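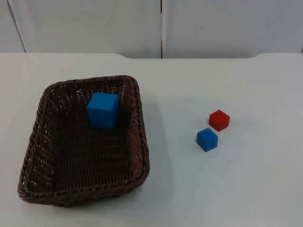

Viorica Avram

I own 1238 digital papers. I know this because I spent the first week of March sorting them, when I could have been making even one scrapbook page for my niece's birthday in November, which has now been over for quite some time.

The trouble started with the Cokar sale. I went in for a single alphabet and came out with 93 glitter overlays, 2 of which I already had under other names. I don't even like glitter. It makes every photo look like it's been sneezed on.

So now there are folders – Florals, Stitching, Tags, and one called Misc that is bigger than the rest put together.
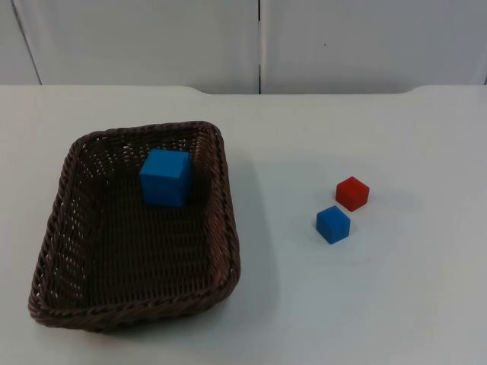
A reader wrote in to say that sorting by color is the only way to go, and that anyone who sorts by designer will be sorry by spring. I sort by designer. It's nearly spring.
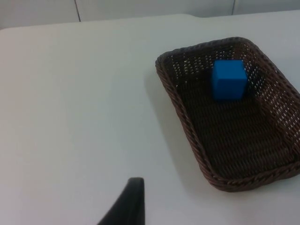

Hilau Pages Creative Team

Our next challenge is a one-photo layout with no more than five elements. I have drafted mine four times and each draft has a ribbon I can't seem to delete. Post yours in the gallery when it's done, and please flatten your shadows first. 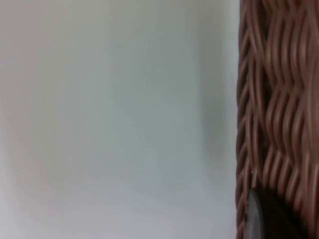
Wicker and a pale wall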